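Household Operations 1
Handout 6: Clearing and storing tableware
Course leader: Ilham Krishnan
Revised 16th May

Reading before class: Chapter 9 of the course book, up to the section on glassware. Bring your storage sheet from last time. If you missed that class, copies are in the tray outside the office.

1. What we mean by clearing

Clearing starts when the meal is over and ends when the table can be wiped from one edge to the other. Washing is a separate job and gets its own handout. For this unit we assume the plates have been scraped and there is no food left on them.

The kitchen at Gedurel serves 274 covers at lunch, and most of its breakage happens between the table and the dish room, not in the wash. The same is true in a house, on a smaller scale. A plate gets chipped when it meets another plate at an angle, or when it is dropped the last inch or two into a tub.

2. Stacks and bins

There are two ways to move plates off a table. You can stack them by size and carry the stack, or you can load them into a bin and carry the bin.

Stacking works when the plates match. A stack of one pattern sits flat, the weight runs straight down, and you can carry it against your body with both hands underneath. Keep a hand-carried stack to a height you can see over.

A bin works better for a mixed set, and for anyone who has to go through doors or up steps. The rim gives you something to hold. The drawback is that plates in a bin tend to slide and lean, so the order of loading matters more than it does with a stack. 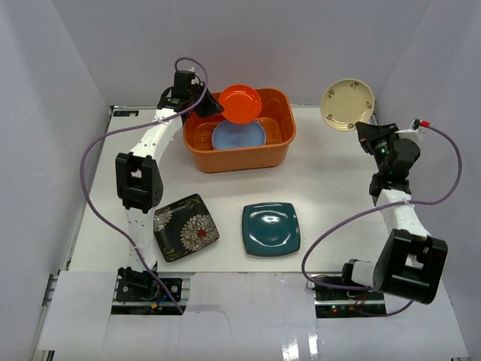 Loading order is the part of this unit that students most often get wrong on the practical. The usual rule is largest first and flat on the floor of the bin, then the next size down, with odd shapes last. Before you pick anything up, look at what is on the table and decide which pieces belong together. With the orange bin, the light blue plate is toward the front and the red-orange one is tilted up behind it, overlapping it, with its top edge higher than the back rim. A plate at that angle should be lowered and settled before the next one goes in. The two square plates, the black floral and the teal, should be kept as a pair, apart from the round ones – corners are the first thing to chip.

3. Liners and dividers

A ribbed floor helps a little with grip, but it does not protect the plates from each other. Use a folded dish towel between patterned plates. Paper is fine for long storage. Felt rounds such as the Stovance type are good but come in round sizes only, so cut your own for square plates.

4. For the practical

You will work in pairs at one table. Tín Châu will hand out the sets and sign your sheet. You have 9 minutes to clear, load and carry to the side bench. Points are taken off for any plate left standing above the rim, and for lifting the bin with one hand.

Storage sheets are due at the start of the next class.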